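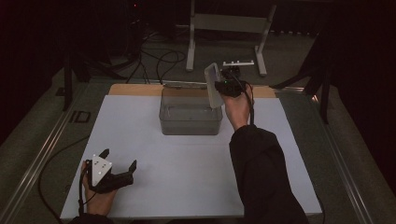

## Week 2: Food containers and shelf storage

Module notes, Fletdale evening course in small catering

Bring these notes to the practical. Reading for this week is chapter 2 of the course pack.

**Choosing a container**

- Shallow tubs cool food faster than deep ones. For rice, stews and sauces, keep the depth under 5 cm.
- Rounded corners are easier to wash. Food sticks in square ones.
- Tapered tubs stack when empty but waste a little shelf space when full.
- See-through sides let staff check the level without lifting the lid. They don't replace a label.

**Labels**

Write the contents, the date made and the use-by date. Put the label on the side, as lids get swapped.

**Worked example**

Macedo, a lunch kitchen, makes 30 portions of soup a day and sells about 694 a month. The soup is portioned into shallow tubs and goes into the fridge within 90 minutes. Work out how many tubs it needs if each holds two portions and a tub is out of use for a full day after filling.

**Common faults**

1. Lids put on while food is still steaming.
2. Raw meat stored above cooked food.
3. Scratched tubs kept in use. Throw them away.

Hand in the worked example by 03/08/2026. Next week: fridge layout and temperature records.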